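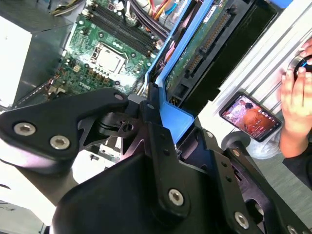

Visitor demonstration, Altinthorpe workshop
Safety walk-round, 2023-09-11
Checked against the Dravura sheet, issue 7

1. Computer case open, side panel off: yes. Mains lead out before hands go in: told so, not shown. Marked OPEN.

2. Hands near the gripper: not happy. "We're always careful" is no control measure. I want a line visitors can see and staff keep to.

3. Loose cables in the case: a snag risk.

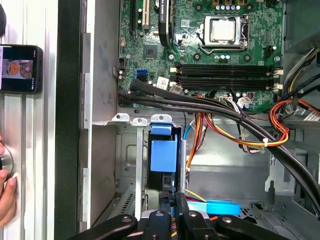
The sheet says "cables managed" and leaves it there. Managed by what? Tie them back or write down why not.

4. Emergency stop: red button on the pendant. Reach from the visitors' side not tested. OPEN.

5. Parts board: fixing not tried by hand. Try it before opening.

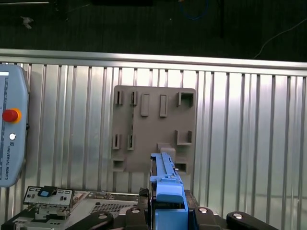 Visser's reply was that the board has never shifted in a demonstration, and that item 5 could be closed today. It stays open until it's been tried.

Next check: January, or before any new demonstration.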